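Sorting small boxes and packets into bins

Clear a large table first and set out your bins with a little space between them – you want to reach into each one without moving its neighbour.

Put flat packets and cards in a narrower bin, standing upright. Boxes go side by side in a crate with slotted sides, printed faces up, so the patterns tell you which is which. 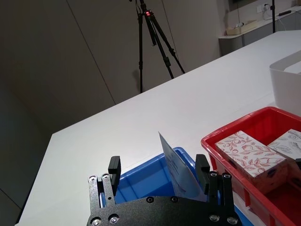
Should heavy boxes go in first?

Put them at the bottom of the crate and leave the light ones until last.

Wipe out each bin every December.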